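Häufige Fragen zur Jahrestagung der Arbeitsgemeinschaft Drunitz

Diese Seite richtet sich an Vortragende, Mitglieder und Gäste der Jahrestagung im Mai. Fragen, die hier nicht beantwortet werden, nimmt das Tagungsbüro entgegen.

Wer kann einen Beitrag einreichen?
Beiträge können von allen Personen eingereicht werden, die in Forschung, Lehre, Archivwesen oder Museumsarbeit tätig sind. Eine Mitgliedschaft in der Arbeitsgemeinschaft ist für die Einreichung nicht erforderlich, wohl aber für die Teilnahme an der Mitgliederversammlung mit Stimmrecht. Studierende benötigen eine formlose Bestätigung der betreuenden Lehrperson.

Welchen Umfang darf ein Abstract haben?
Abstracts umfassen höchstens 600 Wörter einschließlich der Literaturangaben. Einreichungen, die diesen Umfang überschreiten, werden ohne Begutachtung zurückgegeben. Eine Kurzbiografie ist gesondert hochzuladen.

Wie werden die Beiträge ausgewählt?
Die Begutachtung erfolgt anonym. Den Programmbeirat leitet Vija Tamošiūnaitė; die Zuständigkeit für die Posterausstellung liegt bei Edgars Uibo. Gutachten werden den Einreichenden auf Anfrage zugänglich gemacht. Ein Anspruch auf Annahme besteht nicht.

Kann ein Beitrag nach der Annahme noch geändert werden?
Titel und Reihenfolge der Mitwirkenden können bis zum Redaktionsschluss des Programmhefts geändert werden. Inhaltliche Änderungen, die den Gegenstand des Vortrags betreffen, bedürfen der Zustimmung des Programmbeirats.
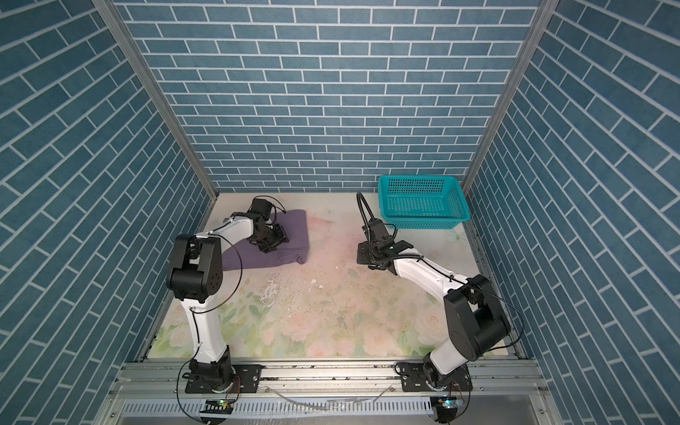
Drunitz, im Mai

Wie lange dauert ein Vortrag?
Für jeden Vortrag stehen 21 Minuten zur Verfügung, die anschließende Diskussion nicht eingerechnet. Die Sektionsleitungen sind angewiesen, die Redezeit einzuhalten. In jeder Sektion sind höchstens vier Vorträge vorgesehen.

Welche Sprachen sind zugelassen?
Vorträge können auf Deutsch oder Englisch gehalten werden. Eine Simultanübersetzung wird nur für die Eröffnungsveranstaltung und den Abendvortrag von Onyekachi Ojo angeboten. Empfangsgeräte werden gegen Hinterlegung eines Lichtbildausweises im Foyer ausgegeben.

Wann öffnet die Anmeldung vor Ort?
Der Anmeldetisch im Haus Bilen ist ab 8.30 Uhr besetzt. Namensschilder und Programmhefte werden ausschließlich dort ausgehändigt. Wer erst am Nachmittag anreist, wendet sich bitte an die Pforte im Erdgeschoss.

Wie viele Plätze stehen zur Verfügung?
Der große Saal im Haus Bilen fasst 200 Personen. Nach Ausschöpfung der Plätze wird eine Warteliste geführt. Frei werdende Plätze werden in der Reihenfolge der Eintragung vergeben und müssen innerhalb der in der Benachrichtigung genannten Frist bestätigt werden.

Ist eine Teilnahme über das Internet möglich?
Eröffnung, Abendvortrag und Mitgliederversammlung werden übertragen. Die Sektionen finden ausschließlich in Präsenz statt. Die Zugangsdaten werden am Vortag an die bei der Anmeldung hinterlegte Adresse versandt und dürfen nicht weitergegeben werden.

Erhalte ich eine Teilnahmebescheinigung?
Teilnahmebescheinigungen werden auf Wunsch nach der Tagung elektronisch versandt. Für Lehrkräfte, die einen Fortbildungsnachweis benötigen, ist die Eintragung in die ausliegende Anwesenheitsliste zwingend.

Was geschieht bei einer Absage?
Eine Stornierung ist schriftlich zu erklären. Bis zum Ende der Anmeldefrist wird der Tagungsbeitrag vollständig erstattet, danach nur noch bei Benennung einer Ersatzperson. Beiträge für das Abendessen im Restaurant Arai können nach Ablauf der Frist nicht erstattet werden.

Werden Reisekosten übernommen?
Nachwuchswissenschaftlerinnen und Nachwuchswissenschaftler ohne institutionelle Förderung können einen Zuschuss aus dem Ponus-Fonds beantragen. Der Antrag ist mit einer Aufstellung der voraussichtlichen Kosten bei Ivars Lukoševičius einzureichen. Originalbelege sind nachzureichen; Kopien werden nicht anerkannt.

Erscheinen die Beiträge in einem Tagungsband?
Eine Veröffentlichung in der Schriftenreihe der Arbeitsgemeinschaft ist vorgesehen. Die Herausgabe obliegt Gediminas Priedītis. Manuskripte sind nach dem Redaktionsleitfaden einzurichten. Für die Abdruckrechte an Abbildungen sind die Verfasserinnen und Verfasser selbst verantwortlich.

Ist das Tagungsgebäude barrierefrei?
Der große Saal und die Seminarräume im Erdgeschoss sind stufenlos erreichbar. Wer Unterstützung benötigt, wird gebeten, dies bei der Anmeldung im dafür vorgesehenen Feld anzugeben.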